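Capítulo 9
La organización del deporte de base: categorías, competiciones y desarrollo del jugador

Presentación

El béisbol infantil y juvenil constituye un ámbito propio dentro de la gestión deportiva. Sus normas de participación, sus calendarios y la formación exigida a sus técnicos difieren de los que rigen en el deporte profesional, y su estudio requiere atender tanto a la estructura de las ligas como a las necesidades físicas y educativas de los jugadores. El presente capítulo examina la planificación de una temporada de base desde la inscripción hasta la fase final, con especial atención a los criterios de agrupación por edad y al control de la carga de lanzamiento.

Objetivos de aprendizaje

Al finalizar el estudio de este capítulo, el alumno deberá ser capaz de:
Distinguir los sistemas de agrupación por edad cronológica y por nivel de desempeño.
Elaborar el calendario de una liga local de una sola vuelta.
Aplicar un registro de lanzamientos y determinar los períodos de descanso correspondientes.
Redactar las bases de competición de un torneo breve.

9.1 La liga municipal de Birmont

A lo largo del capítulo se recurrirá a un mismo caso de estudio: la liga infantil de Birmont, formada por 10 equipos y dirigida por la coordinadora técnica Nandi Dlamini. Cada equipo se enfrenta una vez a los restantes, de modo que disputa nueve partidos en la fase regular. Los dos primeros clasificados juegan la final en el campo Khumalo durante el mes de octubre.

El reglamento de la liga fija la edad del jugador al inicio de la temporada y no admite cambios de categoría una vez publicado el calendario. Esta disposición simplifica la gestión de las plantillas, si bien plantea dificultades en los equipos con pocos inscritos, que se analizarán en el apartado 9.3. Los expedientes de inscripción se conservan en la secretaría de la liga hasta el cierre del ejercicio.

9.2 La carga de lanzamiento

Se entiende por carga de lanzamiento el número de lanzamientos que un jugador realiza desde el montículo en un período determinado. Su control corresponde al entrenador, quien debe anotarla al término de cada entrada y remitir la hoja firmada al delegado de campo. En la liga de Birmont, un lanzador que alcance los 78 lanzamientos en un partido debe ser sustituido al concluir el turno del bateador en curso.

El cómputo incluye únicamente los lanzamientos efectuados en competición. Los realizados en el calentamiento se consignan aparte, a efectos informativos. Cuando existan discrepancias entre las hojas de ambos equipos, prevalecerá la del anotador oficial.

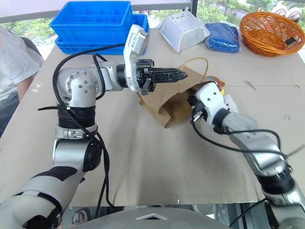 La sustitución del lanzador no implica su retirada del encuentro. El jugador puede ocupar otra posición defensiva, con excepción de la de receptor, y conserva su lugar en el orden de bateo. El entrenador comunicará el cambio al árbitro principal antes de reanudar el juego, y el anotador registrará la entrada y el número de eliminados en que se produce. El procedimiento completo, con los modelos de hoja correspondientes, se desarrolla en el apartado 9.4.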